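Skeka court tracker: handy, nosy, occasionally asleep

17 Oct 2026

I signed up to Skeka in August, when the Dolto bribery inquiry had been adjourned yet again and I was sick of finding out from my brother-in-law. You pick your cases and it sends an alert whenever something is filed, heard or put off. Mostly put off.
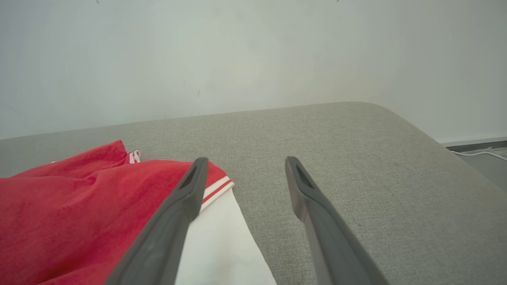
Setup took 13 minutes, most of it spent proving I wasn't a traffic light. I follow the inquiry, the Guimarães appeal and a planning stoush involving our former mayor, who denies everything, including having been mayor for some of it.

The alerts are plain and quick. The summaries are less dependable: one told me the appeal had been "dismissed" when only a junior barrister had been. Always open the filing itself.
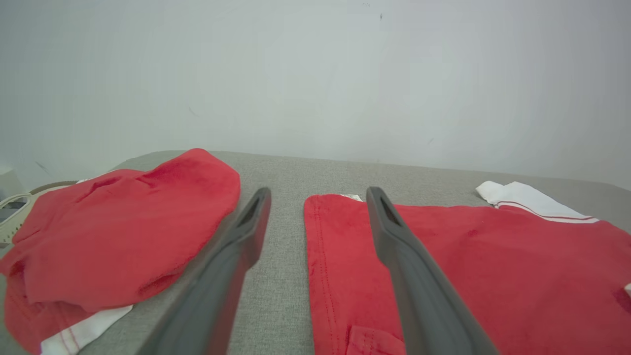
At $20 a month it's dearer than Tridano, which I used last year and which colour-codes parties in a way that made every defendant look guilty. Skeka's search is better, though it gave me 34 results for one minister and 70 for his driver.

My main gripe is the mute button. It switches itself back on after each update, so I learned of a sealed affidavit at ten to five in the morning. Four stars, and I'm keeping it until the inquiry reports or I retire.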